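Robot club: arm keeps pulling the phone cord when it goes for the remote. Change the task or the code?

Posted in School and Club Robotics
Asked by Fengying Fan

Our club has a group project for the Walczak Challenge, bedroom round. The robot has to tidy a guest room. One of the subtasks is "take the TV remote from the bedside table and put it on the bed." We are allowed to set up the room how we like for practice, but at the event the judges set it up, and the rule sheet says any bedside item can be present, including a lamp, a phone, a clock or a glass.

We practice with a round side table and a corded landline phone on it. The phone is at the back and the remote is in front of it, near the front edge. The arm comes in from the bed side. The handset cord hangs off the left end of the handset and goes down over the edge of the table. On most runs the grasp on the remote is good, but when the arm swings left to lift clear, a finger catches the cord and the handset comes off. That is a 46 point penalty under "disturbed object," which is more than the remote is worth.

What we have tried so far:

Slower swing. It still catches, it just takes longer.
Moving the bed side start point higher. Then the wrist camera loses the remote.
Telling the planner the phone is a box. It avoids the box but the cord is outside the box.

The planner is the standard one in the Lulloris kit, version 2463, with nothing changed except the speed limits. Two of our members want to take the phone away and practice with a clock. I would like to keep the phone. Is there a normal way to deal with cords, or is everybody just leaving them out?

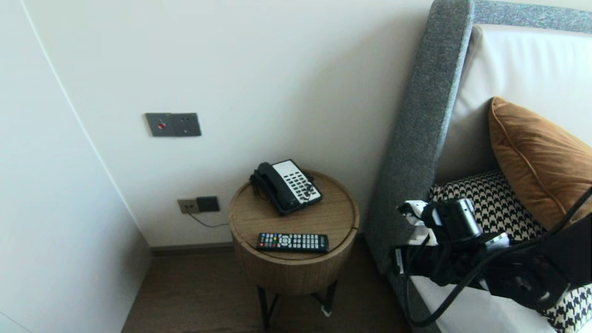

3 replies, sorted by oldest

Teodor Czerwiński
Just use a cordless phone. We did that and had no trouble all season.

Ursina Hämmerli
I coach a school team and we had the same penalty last September with a lamp cord, so I will write down what we changed. It took us a few weeks and some of it may not fit your kit.

First, do not swap the phone for a clock. If the rule sheet lists a phone then you can get one at the event, and a corded one is the worst case. Practice on the worst case at least half the time.

Second, the box. You have the right idea but you need two boxes. Keep the one for the phone base and handset. Add a second one for the cord, which should be tall and thin, start a little above the tabletop and go all the way down to the floor. Put it on the side where the cord hangs. Make it wider than the cord looks, because a coiled cord moves when the table gets bumped. In the Lulloris planner the new box goes in the same file as the first one, and you give it the "soft" tag so the planner will go near it if there is no other way, but at a cost. If you leave the tag off, the planner may tell you there is no path at all. We lost an afternoon to that.

Third, and this is what fixed it for us, change the exit. Your arm goes in from the bed side and then swings toward the cord. There is no reason to swing there. Close on the remote, lift straight up by the width of your hand, then come back along the same line you went in on. It looks less clever but the remote is going to the bed anyway, so you are already headed the right way.

Fourth, look before you reach. Stop the wrist in front of the table and save one picture at the start of every run. Then go through them as a group after practice. You want to know three things from that picture: which side the handset cord comes off, whether any cable goes down behind the table, and how close the fingers are to each other. Fingers closed on approach, opened only when they are over the remote. Open fingers are hooks. If your fingers have slots in them, a loose loop of cord can get in there too, so check for that. 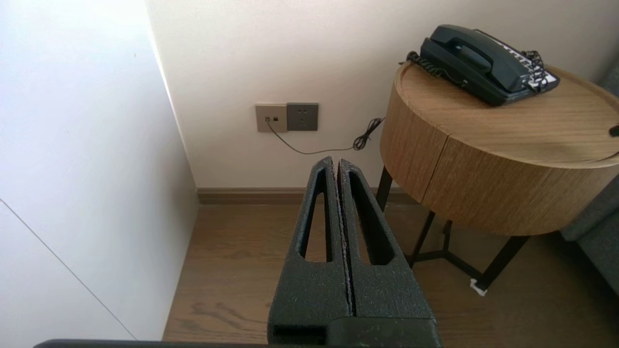
The line cable matters as much as the handset cord. It runs from the jack to the back of the phone, and if the table gets pushed it can pull on the plug. We put a strip of tape on the floor where the table legs go and check it after each run. If a leg has left the tape, the run doesn't count, even if the remote got to the bed.

For the numbers, we had our cord box as a soft obstacle with a cost of 3000. At 413 the planner went right through it. You will have to find your own value, so go up in big steps and write each one down with the result. Change one thing per run. My students hate this rule and break it all the time.

One more thing about the high start point. If the wrist camera loses the remote from up there, tilt the wrist down before you raise the arm. Doing it in the other order gives you a few blind seconds, and the tracker drops the target.

Comment by Fengying Fan
Thank you, this is very useful. I added the second box and changed the exit to go back along the same line. I haven't tried the soft tag yet. Does the box have to touch the floor? Ours is hovering a bit and I can't get it lower without an error.

Comment by Ursina Hämmerli
A small gap is fine as long as no part of your arm goes down there. The error is probably the box overlapping the floor plane. Raise it a tiny bit and leave it.

Teresa Jabłońska
Agree with the longer reply above about the exit path. I only want to add something on the scoring side, because I helped at the check-in desk for the Girnska regional.

The "disturbed object" penalty is per object and not per touch. So if the handset comes off, you pay once. If the handset comes off and the remote also falls on the floor, you pay twice and you lose the remote points. For that reason some teams tell the robot to give up on the remote when it feels a pull on the wrist, put it back down and move to the next subtask. You get no points for the remote but you keep the rest of the round. You would need force readings from the wrist for this. I don't know if your kit has them.

Also ask the judges in the question period if they will let you see the room before your run. At ours teams could look from the doorway but could not go in. It is enough to see if there is a phone.

Comment by Stanisława Szczepańska
Same at our regional, doorway only. Bring somebody tall.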